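Pornow cable snag fault

The Pornow cable snag fault is a recurring failure of the Pornow two-arm tabletop cell, in which a hanging gripper cable catches on the arm's own collar during a wrist turn. The controller reads the added load as contact with an object and stops the arm. The fault was first logged in November at the Pruscombe laboratory by Graziella Benedetti, who was running object handling trials with glassware and screw-neck jars.

Background

The cell has 2 arms mounted at the near edge of a table, each ending in a gripper with two fingers. Gripper power and signal lines run outside the links, with slack left for the wrist joint. The slack is set by hand at installation, and the original Loltent manual gave no upper limit for it.

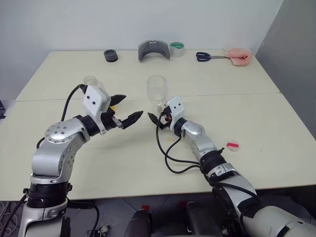
Loop length is the main factor. A short loop pulls tight before the wrist reaches the end of its travel, while a long one can drop over the collar and hold there when the forearm lifts. In the Pruscombe log, 34 of 40 recorded stops followed a lift combined with a turn of the wrist. The remaining stops were traced to a loose connector.

Effects

A stop leaves the gripper closed at its last commanded force. Hard objects tolerate this well. Thin glass and plastic do not, and Benedetti's report lists a cracked glass stem among the damage. A second risk arises at restart – the arm returns to its last waypoint in a straight line and may sweep across items on the table.

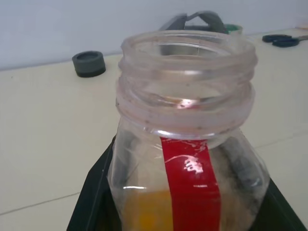

Yufang Lü proposed in a later note that open containers be kept out of the return path, as a tipped jar can spread its contents into the finger linkage. The note also advises against clearing a stop from the keyboard until the cable has been freed by hand with the motors off.

Correction

The revised procedure, written by Adelmo Cattaneo, fixes the cable at the wrist and at the collar with clips made by Zanetti. Controller software version 2 adds a slow release of the fingers after a load stop and asks the operator to confirm the restart path. Cells without the update require manual release.

See also: Cable management; Protective stop; Strain relief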